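Travar Household Demonstration Program
Frequently Asked Questions for Contributors

Last revised 9 March 2023

What is the purpose of the program?

The program gathers examples of ordinary household work, performed by people in their own homes, for use in training a learning system. Each example is called a demonstration. The present round covers the folding of clothing and bed linen.

Who may contribute?

Any adult resident who has completed the introductory session and signed the contributor agreement. Sessions are held at the Dorkgate and Gillard offices.

What equipment is issued?

Each contributor receives 2 hand-held grippers, one for each hand, with a charging case. Equipment remains the property of the program and must be returned within 9 days of the final session.

How should a garment be handled?

Contributors should use the grippers for every contact with the garment. Take hold of an edge or hem, close the fingers fully, and move at a steady pace. Thick knitwear may be gripped at the cuff or the rolled edge.

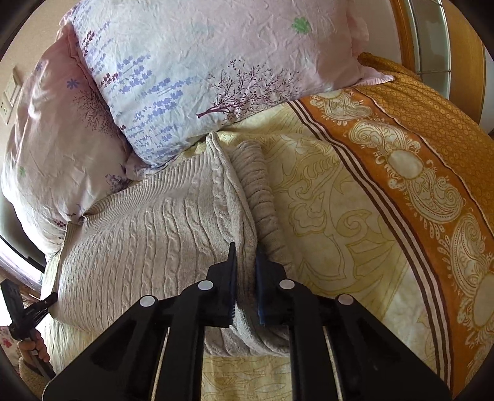
A demonstration ends when the folded garment has been released and both grippers have been lifted clear of it. Please do not straighten the result by hand before stopping the recording.

Must the room be prepared in advance?

No. Patterned bedding, pillows and everyday furniture are welcome, as variety in the surroundings is of value to the training set. Personal papers and family photographs should be put away.

How many demonstrations are expected?

A full contribution consists of 300 demonstrations. Contributors who submit at least 200 receive partial payment under Section 2 of the agreement.

Are failed attempts accepted?

Yes. A dropped or uneven fold should be marked "incomplete" and submitted with the others.

Whom should I contact?

Questions about equipment should be directed to Ylva Tveit. Questions about consent, payment or withdrawal of recordings should be directed to Ivana Gaete, Contributor Relations.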